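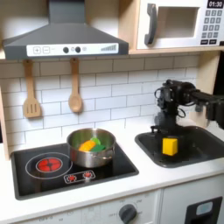
Ute Wunderlich says to get the breakdown in writing before you pay or refuse anything, and I'd second that. Her full reply is the first one under the question.

Service charge for shared playroom – can I refuse to pay?

Asked by Lino in Housing and neighbours

I own a one-bedroom flat at Rirden Court on a long lease. The building has a ground floor playroom which the managing agents opened last November. I have no children and have never used it. This year's service charge statement has a new line that just says "playroom, £1,465". That is the total for the building and my share is not large, but I was never asked and I don't see why I should pay for toys.

My lease says I pay towards "the maintenance, lighting, cleaning and insurance of the common parts". It doesn't mention a playroom. The room used to be a bike store.

Can I take my share off the bill and pay the rest? The agents want the money by the end of the month. They have answered one email and that only said the charge was "in line with the budget".

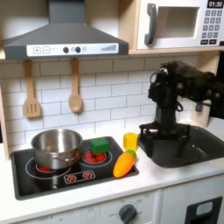 Play kitchen with hood, hob and sink

3 answers

Ute Wunderlich
Marked as helpful

Not using a room doesn't get you out of paying for it. People on the ground floor usually pay towards the lift as well. What matters is what your lease lets the landlord charge for, and whether the amount is reasonable.

Look at two things in the lease. The first is how "common parts" is defined, normally near the front. If it covers any area provided for the use of residents, the playroom is probably in. The second is whether there is a sweeping-up clause, something like "such other services as the landlord shall think fit". A lot of leases have one and it gives them more room than you would expect.

Even so, cleaning and insuring a room is different from fitting it out. If part of that £1,465 is furniture and toys, you can ask which clause they are relying on. Write to them and ask for:

the invoices behind the figure
how much was a one-off cost and how much will come round every year
whether any of it came out of the reserve fund

Keep a copy of the letter. I would be careful about holding money back. Some leases allow interest and legal costs on late payment, and those can soon come to more than your share. You can pay and say in writing that you are paying under protest. Paying does not by itself mean you have agreed the charge is right.

If they won't explain it, get free advice from a leasehold advice service and take the whole lease with you – one page of it won't be enough.
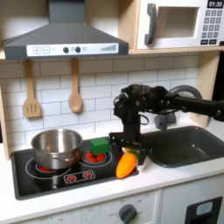 Photo: Plornach Neighbours page

Assunção

We had this in our building. The charge was £992 and when we finally got the invoices, £311 of that was for moving the bikes out, which had already been billed the year before. They took it off. So ask for the invoices.

It took 4 emails. Put "service charge query" in the subject line and send it to the accounts address if there is one, the general inbox at ours was useless.

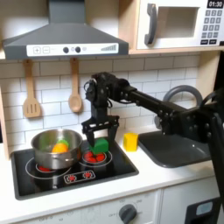 Hob with a green block, play kitchen

Unnamed member

Just don't pay it. They never chase small amounts.

Reply from Ute Wunderlich: They do sometimes, and it can cause trouble when you come to sell. Please check the lease first.

Reply from Lino: Thanks both. I've found the definition and it does say "other areas provided for residents", so I think the cleaning part is fair enough. I've asked for the invoices. Does anyone know if the change from a bike store needed its own permission, or is that a separate question?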